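November
By Tatiana Štefanec

Llinos Trevor meets me at the door of the test kitchen at Probert with flour on her sleeve, although she tells me there was no baking today. She has been making lunches for 7 years, first in a school canteen and now for a small catering company that sends out 300 boxed meals on a busy day. Her favourite subject is the burger. She can speak about it for a long time, and I let her.

"People think a burger is the meat," she says. "For me it is the order of the things. If the lettuce goes in the wrong place, the bottom bun is finished before the customer has opened the lid."

She likes to set out her ingredients on a white table. The greens stay in a clear box with a lid, and the bun goes next to it. I ask why she does not use bowls, as I do at home. She laughs at me a little.

"A bowl has no lid, and lettuce dries while you are talking to somebody. And I am always talking to somebody."

The table has also clear dividers on it, and a pale tray between them. Llinos is strict with the tray. Everything for one meal must fit inside, and when she was new her supervisor, Ieuan Kneath, used to send back any tray with a sauce bottle standing beside it. She was angry with him for one month. Now she does the same to her own trainees.

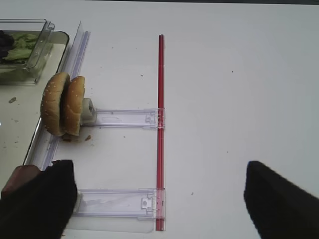
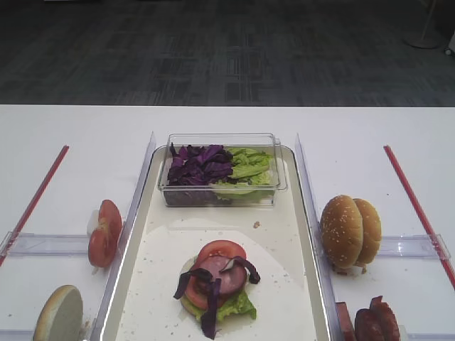
What goes in the box

We move on to lettuce. Llinos prefers to mix green leaves with something darker, even if the dark ones are more bitter. "My mother would not eat the purple ones. She picked them out and put them on my plate, so I learned to like them."

About sesame she has no doubts. A plain bun is cheaper, and once the company changed to plain for a whole season to save money. Her colleague Dwynwen Pumphrey kept the comment cards from that time in a drawer. "The seeds fall everywhere, I know it," says Llinos. "I wipe crumbs all day. But the customers noticed when the seeds were gone, and they wrote to us."

I want to know how long one burger should take. She gives new people 10 minutes for the first one, with no hurry, and she does not correct them until they have closed the bun. Then they open it again together and look at the colour of the leaves and how the bottom half is holding.

Before I leave I ask what she cooks for herself in the evening.

"Soup," she says. "From a bowl."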